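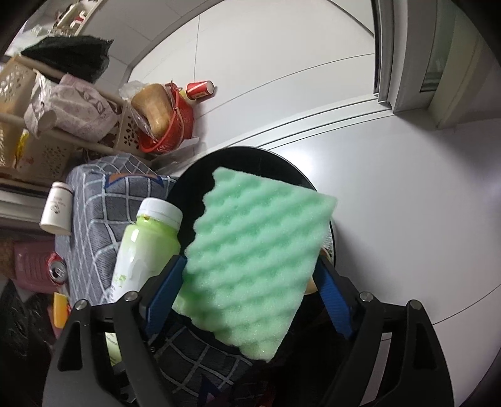
Okay, software thread, because a few of you asked what I've been doing with my evenings. Short version: fighting timestamps. Long version follows, grab a cuppa.

Every demo we record comes out as two streams, video from the gripper and a log of how far the fingers are open. Our importer (it's called Bindo, don't ask) glues them together before anything gets near training. For ages I just trusted it!

Then the policy started closing early. Every single grasp, fingers shut a whisker before they'd reached the object. I blamed the model, then the learning rate, then the pose tracking, and I wasted most of September on that last one.

It was the glue. Bindo was matching each video frame to the nearest width reading by arrival time, and the video was arriving 100 ms late. So the policy was learning to grab based on a picture that was already stale. Of course it jumped the gun, that's exactly what we'd taught it!

Prakash Menon spotted it, credit where it's due. He plotted finger gap from the pixels against finger gap from the log, and the two curves were the same shape, one sitting neatly behind the other. I stared at that plot for ages with my tea going cold.

The fix is boring. Stamp at capture, interpolate the widths, and chuck any episode where the offset wanders. We re-ran the lot and kept 2995 episodes, with 278 going in the bin. Hurts a bit, but I'd sooner have the clean ones.

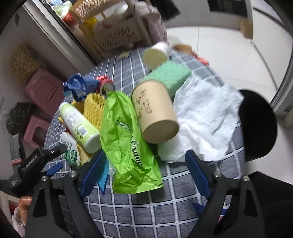
Can't you just train on the messy data and let the network sort out the lag?

You can if the lag is constant and you shift for it when the policy runs, but ours drifted by up to 2 frames within an episode, and the network just averaged that into a mushy, hesitant close.

Next job is the planner side. At the moment we predict a chunk of actions, run the whole lot, then look again, and you get this little hiccup at every join. I'm trying overlapping chunks with a blend between them (smoother already in replay, haven't dared call it finished).

I've also added an offset check to the importer, so it colours a dodgy episode red before anyone trains on it. Should've been there from day one, my fault.

Code's getting tidied this arvo. If you've got a favourite way of blending gripper commands, sing out, because mine is a bit of a hack and I know it.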